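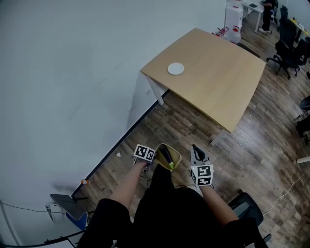
Where should a small table go in a room that has to be an office most of the day and a lunch room for the rest of it? Against the wall, with the long side free, and with as little on it as you can stand.

It took me a few months to get to that answer. When I moved my work into this room in June, I put the table in the middle of the floor. I had an idea that people would sit on all sides of it. Mostly they walked into it. The near corner is at hip height for me and I had a bruise to show for it.

Wanpen Saithong, who rents the room next to mine, told me to push it up to the wall and see how it felt for a week. I did, and I haven't moved it back. I lost one side for seating. I got back a clear stretch of floor that I can cross with a box in my arms, and I can sit out on it with my work in my lap when I'm tired of the desk.

The table itself is plain. Light wood grain on top, white legs. I looked at a darker one from Brorkeck first and I'm glad I passed on it. The floor is already several browns and a dark top would have made the room feel smaller. White legs next to a white wall more or less disappear.

The wall is another matter. It has gray scuffs on it, and pushing furniture up to it was never going to help. I tried a damp cloth with a drop of dish soap, which is what I'd do at home, and that took off a few marks and left the others a little wider. Lộc Lương says to use a dry eraser sponge, very lightly, and to test it down low by the baseboard first. He also says flat paint shines if you rub it too hard, and then you have a shiny spot in place of a gray one. I'll try a small patch. If it goes badly I'll paint the whole thing over the holidays, when the building is quiet.

What I did do was buy felt pads. The Zarnby ones came in a pack of 50 and they're fine. Clean the bottom of the leg before you stick them on, then leave the table alone overnight. I skipped that the first time and two of them slid off as soon as I moved it. I also leave a finger's width between the table and the wall now, so the top doesn't touch the paint when somebody leans on it.

Then there's the question of what stays on the table. My rule is one plate. It's round and white and it lives near the wall end, and it's for lunch or for whatever somebody brings in. Everything else goes back where it came from by 6 in the evening. I used to keep a tray, a mug of pens, mail and a lamp out there, and each of those things drew other things to it – the mail was the worst.

Small parts and tools go in a shallow container with a rim, and I keep that by me while I work and don't park it on the table. Shallow is better than deep for this. I can see what's in it, and when it's full I have to deal with it. I had a deep Cevix bin before and there were things at the bottom of it I had bought twice.

A few people have asked if I miss having a proper table in the middle. Sometimes, when four of us want to eat at once. Perla Zavala came by with tamales last month and we pulled it out from the wall, ate, and pushed it back. The pads stayed on this time.

Next I need to do something about the desk drawers, and I'm still looking for a hook that will hold a winter coat and not pull out of the drywall. If you have one that has lasted, leave the name of it in the comments.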